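The Projectionist's Log 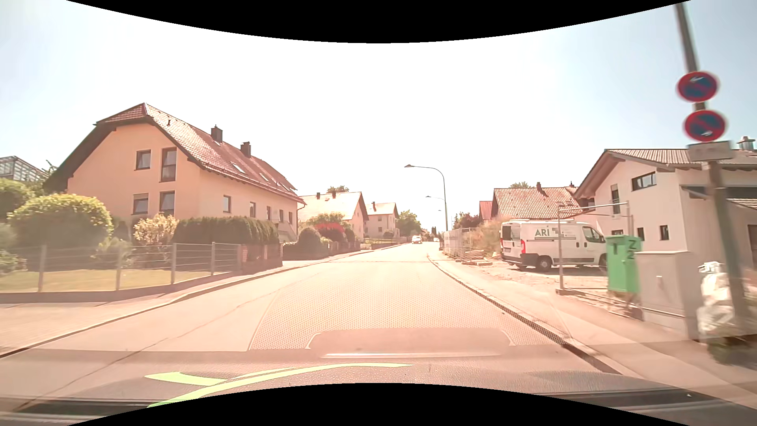
The premiere print of "Vindholm" arrived at the Fledau Theater in nine reels, each in its own case, each case sealed with gray tape. The projectionist signed for them at the stage door and entered the delivery in the log. Condition: good. Reel 6: label faded.

The house held 381 seats. For the premiere, 158 were reserved for cast, crew and press, and a strip of red carpet had been taped down from the curb to the lobby doors. The projectionist could hear the crowd through the vent but had no view of it. The booth window faced the screen only.

Reel 1 was threaded at the usual tension. The lamp was struck and left to settle. When the applause came up, the studio's man from Naidoo Pictures knocked twice on the booth door, the agreed signal, and the projectionist opened the shutter.

Reels 1 through 5 ran without fault. The changeovers were clean.

Reel 6 was a different matter. The leader carried the right title, but the first shot was one the projectionist did not know from the test screening in February. The lead actress stood at a kitchen sink and spoke for four minutes to someone off screen. The scene was not on the cue sheet. The sound was in sync. The projectionist checked the case again and found, under the faded label, an older one: Erkico Labs, cut 2, do not release.

There was a procedure for a wrong reel. It called for the shutter to be closed and the house lights raised to half. The projectionist put a hand on the lever and looked out at the seats. The coughing had stopped.

The reel ran to the end. The changeover to reel 7 was clean.

After the show, the projectionist rewound all the reels and wrote up the log. Under Faults there was room for one line. It was left blank — the second time in 791 entries — and the cases were taped shut for the morning truck.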